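Microfiber towels stopped absorbing, is there any way to bring them back?
Laundry & Cleaning > Fabric care

Posted by hallway_deb
I have a stack of microfiber towels I use for the kitchen and for drying the car. They used to soak up everything and now they just push water around. I've been washing them with the bath towels at 111 degrees with Stoneler liquid and a dryer sheet. They also feel kind of waxy. Do I throw them out or can they be saved? Mine are the looped kind, same as this.

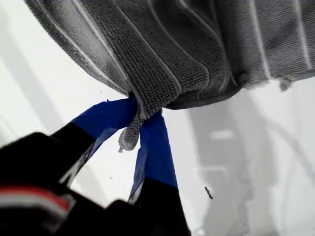 2 replies, oldest first

Pentti Miettinen
Stop using the dryer sheets. They leave a coating on the fibers, and on microfiber that coating is what you feel as wax. Liquid softener does the same thing.

To strip them, fill a bucket or the tub with hot tap water and a cup of white vinegar. Put the towels in for 4 hours and push them under now and then. Wring them out, then run them through the washer by themselves with half the detergent you normally use and an extra rinse. Dry on low or hang them up. Don't mix vinegar with bleach, and don't use bleach on these anyway.

Test one before you do the whole stack. Pour a little water on the counter and lay the towel flat on it. If it still beads up, soak it again overnight. I had a set from Trellska that needed two rounds and they have been fine for a couple of years. If the loops feel hard and scratchy after that, they were probably melted in a hot dryer and you can't fix it. Use those for the garage floor.

Keep them away from the bath towels too. Cotton sheds and microfiber grabs the lint.

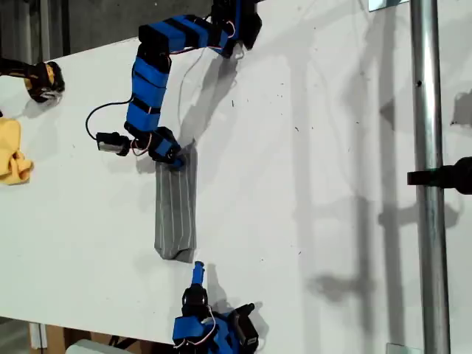

Sorting is the part most people skip. I keep one small hamper only for microfiber and wash it on Sunday, after the cotton load is done and the drum has been wiped out. Socks go with the cotton, even a pinstriped gray one like the sock on the white table, unless the label says it's all synthetic. Check your lint filter as well — a clogged one makes everything come out fuzzy. If you have hard water, it may be minerals and not softener, and then the vinegar soak helps with that too.

tk_600
just boil them. i do mine in a big pot with a bit of dish soap and they come out good. the Zilteck ones from the auto store say no heat on the tag but mine didn't melt. Oksanen makes a special microfiber wash, i tried it once and couldn't tell any difference from regular detergent so i wouldn't bother. if they're old just buy new ones, they're cheap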